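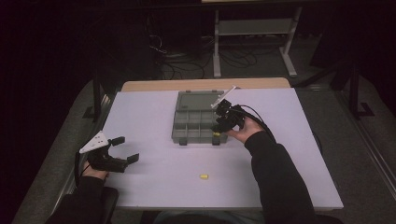
Last updated: Mar 9, 2020

Bretia held an open day to show off the search tool it hopes will ship on Serkow phones, and I went, mostly for the parking. The company occupies the upper floors of a former carpet showroom. Visitors got a badge, a tote bag and a laminated map of an office you can see across without moving your feet.

Nesrin Tuncer, who runs the search team, gave the opening talk. The pitch goes like this: you type half a word into a Serkow phone, and Bretia guesses the rest without sending anything to a server. On stage it guessed correctly 6 times running. Then someone in the second row asked for "dentist open Saturday" and received a recipe for lentils. Tuncer took it well. The lentils, she said, were highly rated.

The default deal is the part everyone came to hear about, and the part nobody would discuss. Serkow currently ships with Ferri as its search engine, and Ferri will still be there when the July update lands. Bretia would be a second choice in the settings menu, three taps down. I asked whether people ever go three taps down. I was offered a cookie.

Upstairs we were shown the test floor, where about 35 phones sat in a rack searching for the weather all day long. It was raining outside. Most of the phones agreed.

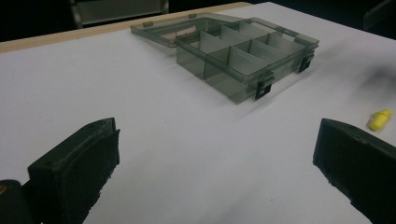 DEMOS AND HALLWAY TALK

The best session was the smallest. Nhàn Đàm works on spelling, and spent her slot on the eight most common ways people mistype "restaurant." She had opinions on all of them. Her code fixes the word before you finish it, unless you happen to be looking for a town called Restrant, in which case you have her sympathy.

Diltum, the maps partner, had a booth with a very large screen and a very slow connection. I watched a coffee shop load. When it arrived, it was across the street from where I'd bought coffee that morning, so I'm inclined to call it close enough.

Bretia says a public beta will be open to Serkow owners before the July update. I signed up on the way out. The form autocorrected my last name.

Recent items
Ferri redesigns its results page, moves the button again
Serkow settings menu: a field guide
Diltum adds bike routes to three more cities
What we know about the July update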